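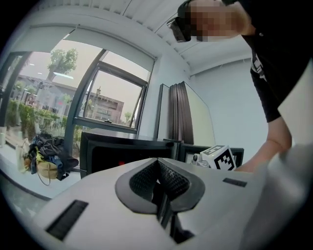 About Drimley Language School

Drimley is a small evening school for adults in Prendoton. We teach English and Cantonese to people who work in the day and want to learn after it. The school was opened by Hoi-yan Kwok and Wai-kit Wan, who were both teachers before in bigger schools and wished for smaller classes.

In each class we take maximum six students. A course has a duration of six weeks, with 2 lessons every week, and after it you may continue with the same teacher if you like. Beginners are very welcome. You do not need to buy a book, our teachers prepare the papers themselves and you keep them.

Our rooms

You find us at 409 Mak Road, on the first floor, above the Onar bakery. Please use the side door and ring the bell marked Drimley. There is tea and coffee in the kitchen for all students, and bicycles can stay in the yard.
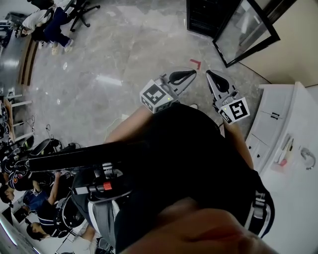
Black clothes, grey marble pattern on the floor

Our teachers

Hoi-yan teaches Cantonese and is also responsible for the timetable. Wai-kit teaches English at all levels and helps with letters and job applications, on request. Both of them answer the telephone, so please have patience if a lesson is going on.

Joining us

The new courses start in September. Registration is open from 10 August 2020, by telephone or at the school in the evening. A first trial lesson is free of charge.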